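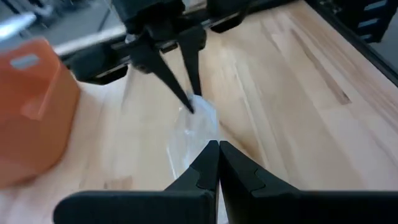
Thin film packaging has almost no bending stiffness, so a bag takes its shape from its contents and from wherever it is held. An empty bag has no contents to set its shape, and the hold point decides everything. A clear bag held by one top corner hangs down from that corner in crinkles, with soft, irregular edges where the film folds, and the opening is hard to locate by eye. The wood grain of a tabletop stays faintly visible through it. For sorting purposes, treat the outline of clear film as unreliable and work from highlights and fold lines.

Terms used in this unit
Film: flexible sheet plastic, including bags and liners.
Rigid tote: an open-top container that keeps its shape when empty.
Soft goods: fabric and garments, folded or heaped.

Holding rules for film
1. Take the bag at a top corner or along the top hem.
2. Let it hang free before moving it sideways.
3. Lower it bottom edge first. Release only after the lower third is resting on a surface.
4. Do not pull a bag across the rim of a tote. Thin film tears at the side seam.

Holding rules for totes
Use the handle cutout when the tote is empty. A loaded tote is supported from below with two hands. The Gravberg tables used in Exercise 2 assume a load limit of 3000 g per tote, film and soft goods combined.

Staging soft goods
Garments are heaped on a bench beside the work area and moved to the tote one at a time. Denim is placed first, lighter fabric on top. The heap stays on the bench and the tote stays within arm's reach, with its interior in clear view from the working side. An orange tote with a pale interior gives good contrast against blue and gray fabric. 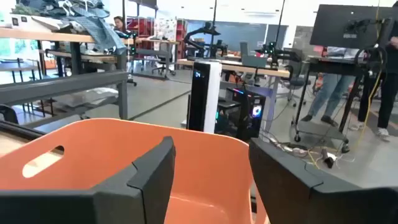

Exercise 2
Using the Gravberg tables, find the remaining capacity of a tote holding 4 garments at 285 g each. Ignore the mass of the film. Show all working. Hand in to Anjana Paul.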